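Search this site Enter keywords Go

Print this page | E-mail this page

Toilet Repair and Water Use: Common Questions

How do I know if my toilet is leaking?
Put a few drops of food coloring in the tank and wait 18 minutes without flushing. Color in the bowl means the flapper is letting water through.

How much water does a bad flapper waste?
A slow leak can lose around 90 gallons a day. A stuck flapper can lose far more, and you will usually hear it.

Can I change the flapper myself?
Yes. Shut off the valve behind the toilet, flush to empty the tank, unhook the old flapper and take it with you to the store. Sizes differ — two inches and three inches are the common ones.

Do you carry parts for older Sketau toilets?
We stock flappers and fill valves. Tank lids for the Sketau line are special order and take up to three weeks.

Are drop-in cleaning tablets okay?
We don't recommend them. They wear out rubber parts, and Sketau will not cover a tank where they were used.

Can I keep things on the tank lid?
Light items are fine. Take them off before you lift the lid, and lay the lid flat on a towel.

Who do I call about a repair visit?
Ask for Leanne Bickerstaff at the service desk, 8 a.m. to 4 p.m.

Filed under: Bathroom, Repairs, Saving Water
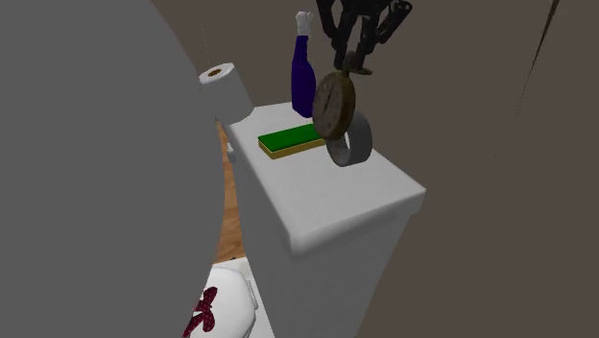 Toilet paper, a sponge and a bottle at a white tank.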